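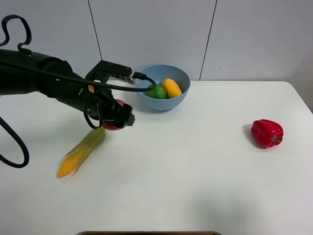 白いテーブルの上のりんごととうもろこし。奥の水色のボウルにはライムとマンゴー。

台所だより 2019年12月

締切ぎりぎりなので手短に。今月は果物と野菜の置き場所の話です。

まずボウル。水色のあれ、Terno の棚を片付けたときに出てきたものをそのまま使ってます。果物はここへ。詰めこみすぎないこと。下になったものから傷みます。マンゴーは熟すまで常温、食べごろになったら冷蔵庫。早くから冷やすと甘くならないまま終わるので注意。ライムは乾きやすいので、何日も置くなら袋に入れて野菜室へ。

りんごは別にしてください。エチレンが出るので、一緒に置くとマンゴーの熟しがが早まります。急ぐときはわざと隣に、という手もあり。9月にイバラさん(Sebastián Ibarra)が教えてくれたやり方で、うちでも定番になりました。

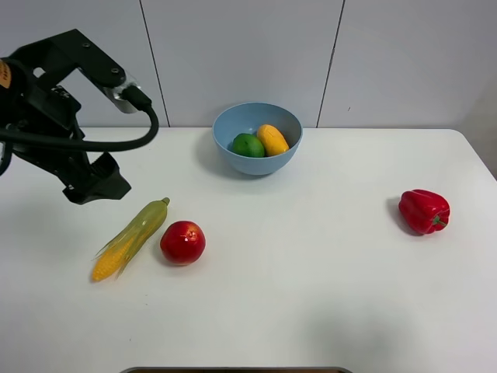
とうもろこしは皮つきのまま。むくのはゆでる直前。買った日に食べるのがいちばん、無理なら皮ごとラップで包んで冷蔵庫に立てておく。ひげは捨てずにお茶にする人もいるそうです。私はまだ試してません。

テーブルは夜に一度拭く。果汁が残るとベタつくし、小バエも来ます。洗剤は薄めで十分、最後に水拭きを忘れずに。

共同購入のりんごは6個入り1,000円、受け取りは Ritent の入口横で。申込は今のところ477号室までメモをどうぞ。袋は各自持参でお願いしす。

次号は Burker の鍋の焦げ落とし。原稿まだの人、早めに。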